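Rundgang Oktober: Prüfliste Gemeinschaftswerkstatt Justetano, mit Anmerkungen

Geprüft von Kofi Wumbei, gegengelesen von Said Naciri. Beginn 17:30 Uhr, alle Räume im Erdgeschoss und der Keller bis zur Heizungstür. Die Punkte stehen in der Reihenfolge, in der wir gelaufen sind. Vorweg: So wenig Mängel hatten wir noch nie auf dem Bogen, und das macht richtig Laune!

1. Tische und Wandflächen, heller Raum
Standfestigkeit: in Ordnung
Kanten und Ecken: in Ordnung
Wandanstrich: Schönheitsmangel, Streiken und Flecken überstreichen, keine Frist
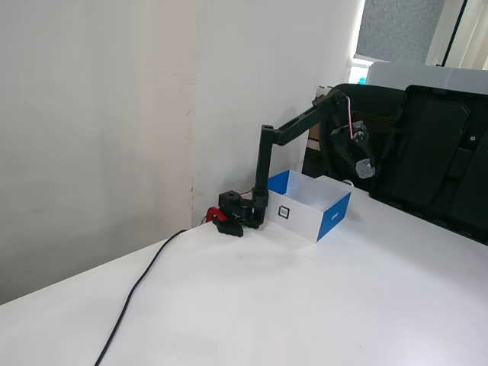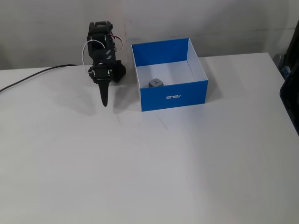

Die Tischplatten wurden an den Ecken belastet, nichts wackelt. Für die Wand reicht ein Rest Weiß aus dem Farbregal. Wer ohnehin mal mit der Rolle unterwegs ist: sehr gern!

2. Fluchtwege und Türen
Haupteingang öffnet nach außen: ja
Hintertür ohne Schlüssel von innen zu öffnen: ja
Flur frei auf ganzer Breite: nein
Fluchtwegschilder beleuchtet: ja

Im Flur standen wieder Platten vom Zuschnitt an der Wand. Die sind noch während des Rundgangs ins Lager gewandert (danke an die beiden, die sofort mit angepackt haben). Der Punkt bleibt trotzdem auf »nein«, weil der Zustand bei der Prüfung zählt. Die neue Hintertür ist übrigens ein Traum, die fällt jetzt von allein ins Schloss, ganz leise.

3. Feuerlöscher und Löschdecken
Löscher Flur, Plombe unversehrt: ja
Löscher Holzwerkstatt, Plombe unversehrt: ja
Löscher Keller, Prüfplakette gültig: läuft demnächst ab
Löschdecke Teeküche griffbereit: ja

Den Kellerlöscher nimmt Firma Tareck beim nächsten Termin mit. Bis dahin hängt dort ein Leihgerät, bitte nicht umhängen.

4. Elektrik
FI-Schalter ausgelöst und zurückgestellt: alle in Ordnung
Verlängerungen ohne Knick und Quetschung: eine ausgesondert
Mehrfachsteckdosen hintereinander gesteckt: 2 Fälle, behoben
Unterverteilung abgeschlossen: ja

Beide Fälle waren in der Nähecke. Dort fehlt schlicht eine Wandsteckdose, Angebot bei Amoah ist angefragt. Der Zählerraum ist nach dem Aufräumen nicht wiederzuerkennen, man kommt ohne Verrenkung an jede Sicherung!

5. Holzwerkstatt
Not-Aus Kreissäge: in Ordnung
Spaltkeil und Schutzhaube montiert: ja
Absaugung, Filtersack: gewechselt
Schiebestock an seinem Platz: nein, lag im Spänekorb

Die Absaugung zieht mit dem neuen Sack wieder prächtig. Die Betriebsstunden stehen jetzt bei 1.009, bei 3.000 ist laut unserem Wartungsplan das Lager der Turbine dran. Der Schiebestock bekommt eine Schnur.

6. Erste Hilfe
Verbandkasten vollständig: Pflaster nachfüllen
Augenspülflasche haltbar: ja
Verbandbuch liegt aus: ja
Aushang Ersthelfer aktuell: nein

Auf dem Aushang stehen noch zwei Leute, die längst weggezogen sind. Said druckt einen neuen. Im letzten Kurs saßen mehr als 20 Leute, wir haben also reichlich Namen zur Auswahl, herrlich.

7. Lager und Gefahrstoffe
Lacke im Schrank, Schrank geschlossen: ja
Ölige Lappen im Blechbehälter mit Deckel: ja
Gebinde beschriftet: eines ohne Etikett, entsorgt
Regal Zillent an der Wand verschraubt: ja, Schrauben nachgezogen

Offen bis zum nächsten Rundgang: Plakette Kellerlöscher, Steckdose Nähecke, Aushang, Pflaster, Schnur am Schiebestock. Wer etwas davon erledigt, trägt bitte sein Kürzel auf dem Bogen neben der Teeküche ein.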